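Pasthorpe Broadband Help – Ticket history
Subject: Connection drops every evening, router is fine, I promise
Status: Solved (reopened once)
Product: Urnedex Home Hub

First message

Hello, me again! I had a ticket in with you in the spring about the bill, which you sorted out very nicely, so I'm hoping for the same luck with this one. Every evening, starting at 7.20 or so, the internet falls over. The light on the hub goes from green to amber, sits there sulking for 3 minutes, then goes green again as though nothing happened. Then it does it again. On a bad night I lose the lot until bedtime.

Things I've tried already, so you don't have to ask:

Turned it off and on (many times, with feeling).
Left it off for a full 20 minutes, as it says in the booklet.
Swapped the cable between the hub and the wall for the spare one in the box.
Moved the hub off the bookcase and on to the hall floor, where I have now kicked it twice.
Unplugged the cordless phone.

None of it made a blind bit of difference. Mornings are perfect. Afternoons are perfect. I work from home and could happily send you glowing reviews until teatime.

Added later the same evening

Went at 7.22 and again at 7.41. I've started keeping a list on the back of an envelope. My laptop says "connected, no internet", the telly just goes round and round, and the tablet claims everything is lovely when it clearly isn't.

Reply from support

Thanks for the detail. We've run a line test and it came back clean. Please could you plug the hub into the test socket (behind the lower half of the faceplate, two screws) and leave it there for two evenings? Please also tell us which microfilter you're using.

My update

Right, faceplate off. That was more of an adventure than I expected, as the previous owners had painted over the screws and I had to go round them with a craft knife. Hub is now in the test socket and the microfilter is the one from your box, a white one with "Gautam" printed on the side. The old one had gone a nasty yellow colour so I've binned it.

First evening: dropped at 7.25, then again just before nine. Second evening: one drop only, at 7.24, and after that it held all night. I got quite excited and watched two films.
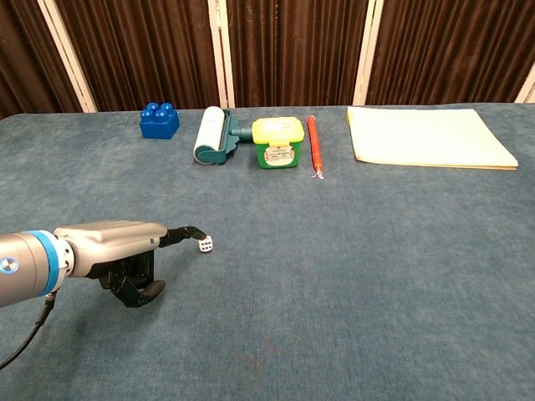 Does it still drop if only one device is connected by cable?
It does, and at the same sort of time, with the wi-fi switched off completely and nothing but the laptop plugged in.

So I think we can stop blaming the wi-fi. I did have a go at changing the channel before that, from 6 to 11, and all I managed was to lock myself out of the settings page for half an hour. (The password is on the bottom of the hub. I had been reading the S as a 5.)

Reply from support

That's very helpful. A drop at a regular time often points to electrical interference in or near the property. Is there anything on a timer that comes on shortly after seven? Heating, lights, a fish tank, a charger?

My update

Oh, now you're talking. I've been round the house with a notepad. The heating comes on at five, so it isn't that. The landing lamp comes on at dusk, which moves about. But there's a plug-in timer in the cupboard under the stairs, for the little Jusville dehumidifier, and guess what that's set for. It's on the other side of the wall from the phone socket as well!

I switched it off at the plug last night and had no drops at all. Switched it back on tonight at 8.15 to be sure, and the amber light was on before I'd even got back to the sofa. I was so pleased I did it again.

Reply from support

Great work. It's likely the power supply on the dehumidifier is noisy. We'd suggest stopping using it near the socket and leaving it off for a week. We'll close the ticket for now and you can reopen it by replying.

Reopened

Sorry – only a small one. A week of no drops whatsoever, thank you, but the speed is lower than it was. I used to get over 30 and now I'm seeing 20 at best. Have I broken something with the craft knife?

Reply from support

You haven't. The line lowered its own speed to cope with all the drops, and it should climb back by itself over the next few days. Please don't restart the hub in the meantime.

My last update

Left it alone, which was hard, and it was back up to 33 this morning. Faceplate is back on and the dehumidifier has moved to the utility room. Please close this one. The cupboard does smell a bit damp but I gather that isn't your department.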